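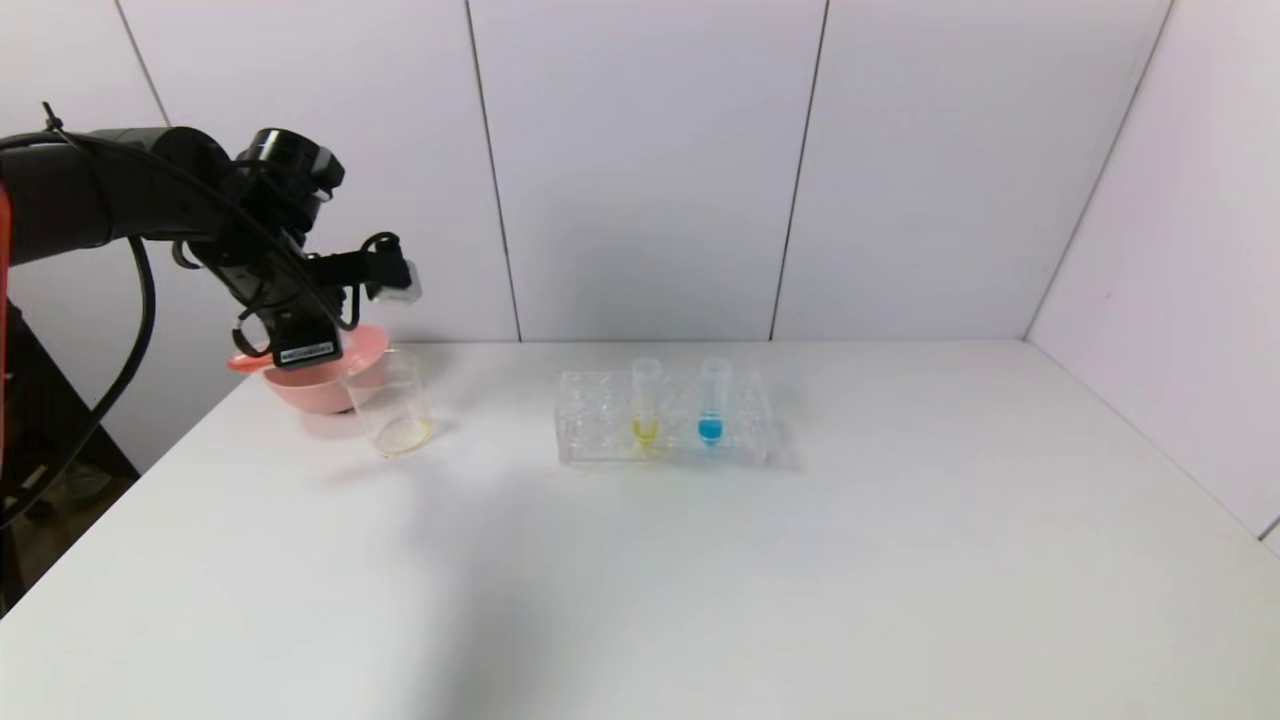 Wedlow Bench Automation Club, Faults & Safety board

Gripper drops out of hold after a pause, bowl still in it

copperkettle
Posted Aug 22, 2023
14 comments · 3 shares

Hello all, and sorry in advance for the length, I never did learn to write a short one. We've been teaching our arm a little pouring routine with colored water, nothing you couldn't tip down the sink, and it had been going along so nicely that I'd started telling people about it. That was my mistake, I suppose. The trouble is with the pink bowl. The arm picks it up fine, carries it fine, and then if I press pause and leave it a while, the grip goes soft when I press resume. I don't mean it opens all the way. It just gives enough that the bowl slides down and lands on its rim. Two nights ago it caught the beaker on the way and I had yellow water in my shoe.

The controller logs fault 1144 every time, and the booklet from Winaretti only says "hold reference lost," which I've read so often now that I could sing it. Grip is set to 68 percent. Has anyone else been through this one?

pipette_dreams
Oh, I feel for you! We had something very like it at Stavirham last winter and I chased it for weeks. Ours came down to the cable. Yours has a long one hanging down in a big curve by the arm, and I'd look at that before anything else. Every time our wrist turned, the loop tugged at the plug, and the gripper would lose its place for a blink and come back thinking it was somewhere new. Some hook-and-loop ties and a bit more care at the elbow and it went away.

oldgrayturnip
I'm going to disagree with my friend upthread, with all affection. A tugged cable would fault in the middle of a move, and copperkettle says it only happens on resume. That sounds to me like the pause timeout. On my controller the hold current drops back after 2000 milliseconds of pause to keep the motor cool, and when you resume it takes the finger position it has right then as the new target. If the bowl has settled a hair in the meantime, you've lost your squeeze. Turn the timeout off, try again, and feel the motor housing now and then while you're testing.

pipette_dreams
Could be, could be. But I've seen a bad plug do stranger things than that, and I'd still tie the cable up. It costs nothing.

copperkettle
Thank you both, you're very kind. I'll do one at a time or I'll never know which it was. I got another picture during the red water run, if it helps anyone see how things are laid out.
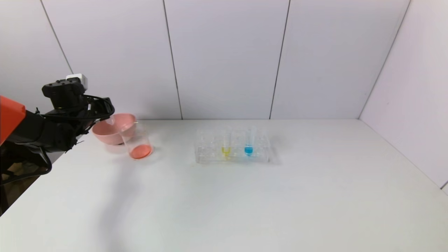
Fingers by the bowl rim, red water in the beaker, yellow and blue in the rack.

Jalen Alcantara
Popping in as the person who looks after the safety notes for the club. I'm glad it was only a wet shoe, but please, everybody, don't reach in to catch something that's slipping. I know it's the most natural thing in the world and I've done it myself, and I have a crooked fingernail to show for it. Stop button first, then hands. And while you're hunting this fault, I'd take the glass beaker away and put a plastic cup in its place.

oldgrayturnip
Seconded on the plastic cup. I'd move the rack farther off too while you're at it.

cirillo_fan
Slightly off to the side, but is anyone using the Cirillo finger pads? I wonder if a smooth plastic bowl is just a slippery customer and a grippier pad would hide all this.

oldgrayturnip
Hide it is the word, I'm afraid. I'd want the fault gone before I put nicer shoes on it.

copperkettle
Small report. I turned the pause timeout off and ran it with an empty bowl and a plastic cup for most of the evening, with pauses long enough to make tea. One 1144, early on, and the bowl stayed put that time. So it's better, but that one bothers me. Tying up the cable tomorrow.

pipette_dreams
Ha! Do let us know. Check the plug for a bent pin while you're in there.

Show 5 more comments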